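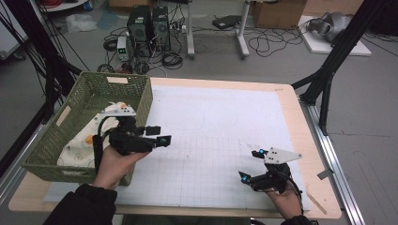

Chapter 6
Sorting and Storing Household Textiles

In this chapter you will learn to
set up a table for sorting and folding
sort household cloths by use, fibre and condition
choose a container that suits what goes into it
write a storage label that another person can follow

Key terms: working surface, staging basket, fold size, rotation, retired stock

Most of the cloth in a home or a small residence is never worn. It is tea towels, napkins, dust cloths, pillowcases, table covers and the odd square of printed cotton that has been kept for no clear purpose. These items are handled more often than clothing and usually stored with less care. A drawer of crumpled cloths holds fewer pieces than a drawer of folded ones, and stained pieces stay in use longer when they are mixed in with good ones.

Chapter 5 dealt with washing and drying. This chapter starts where that one stopped, with a basket of clean cloths on a table, and follows them to the shelf.

6.1 The working surface

Any flat table at a comfortable height will do. For most adults this means the top of the table is a little below the elbow when standing. Wipe it first and let it dry. If the surface is rough or marked, cover it with a plain sheet. A sheet printed with a faint grid is useful for beginners, as the lines show whether an edge is straight and make it easier to repeat the same fold size.

Leave some of the table uncovered along the border. Pens, labels and other small tools can sit there without being folded into the work.

The basket goes to one side. Right-handed workers generally place it on the left, so that cloths move across the body from left to right – out of the basket, onto the sheet, then onto a finished pile. Left-handed workers may prefer the reverse. Take out one cloth at a time and flatten it fully before deciding where it belongs.

6.2 Baskets and other containers

The basket used at the table is called the staging basket. It holds work in progress and should be emptied by the end of each session. Woven plastic is a common choice. It is light, it can be rinsed, and its colour can be used to tell one basket from another: green for kitchen cloths, for instance, and grey for cleaning cloths.

A label on the rim is easier to read than one on the side, which is hidden when baskets stand close together. Keep the wording short. "Napkins, cotton" is enough.

Case study: The linen room at Kirui House

Kirui House is a student residence with 105 beds. When Imani Nyaga took over its linen room, the shelves held 2,000 pieces of cloth, and all of them had been put away by date of washing. Finding a matching set of pillowcases meant looking through several shelves.

Nyaga and her assistant, Kerubo Ogola, emptied one shelf each morning and sorted it at a single table. They made three piles: use, mend and retire. By the end of March they had retired 400 pieces, most of them tea towels worn thin at the centre. Some were cut down for cleaning cloths and the remainder went to a textile recycler.

The pair then settled on one fold size for each kind of item and taped a paper pattern of it inside the cupboard door. New staff now learn the folds from the patterns in their first week.

Before you read on

1. Choose one drawer or shelf of cloths at home. List the kinds of item in it.
2. Take out 10 pieces and fold them to the same size. Note how much space they filled before and after.
3. Find one piece that should be retired. Write down how you decided, and bring your notes to class for the discussion in Section 6.3.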